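Reading time: 2 minutes

Search Type and press enter

The Weight of Sand

Wilteck paid by the example, so Kalliopi Sfakianakis walked behind the robot and pressed the green key whenever it did something worth keeping. Straight run, one example. Turn, one example. By noon on her first day she had 31, and the tablet wanted 90.

"It's learning the beach," said Pereyra over the radio.

"Which part of it?"

"All of it."

She doubted that. The trees stayed where they were, and so did the white shed, and as far as she could tell the machine took no interest in either.
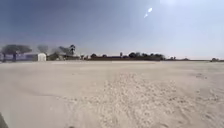

In September they had sent her to a car park at Madwood with the same tablet and the same promise. She had sent back 1590 examples, every one labelled by hand, and the robot had still driven into a hedge. Pereyra called that a useful failure. Kalliopi had called it a hedge, and he'd left that out of the report.

Now it was sand, and a new set of labels. Soft. Firm. Mixed. She had asked what Mixed meant and been told to use her judgement – the very thing, she thought, they were meant to be replacing.

She pressed the key. Mixed. The robot went on a few yards and she pressed it again. 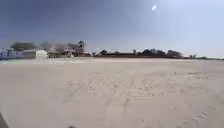 "What happens if I label one wrong?" she asked.

"The others outvote it," said Pereyra, "as long as you get most of them right."

She thought about the 13 she had marked Firm before breakfast, half asleep, without looking up from the screen. Then she thought about whoever had done the last beach, and the one before.

"And who checks most of them?"

The radio hissed for a bit. "Carry on towards the trees," he said.

She carried on towards the trees.

Contact | © Grovwood Stories | Back to top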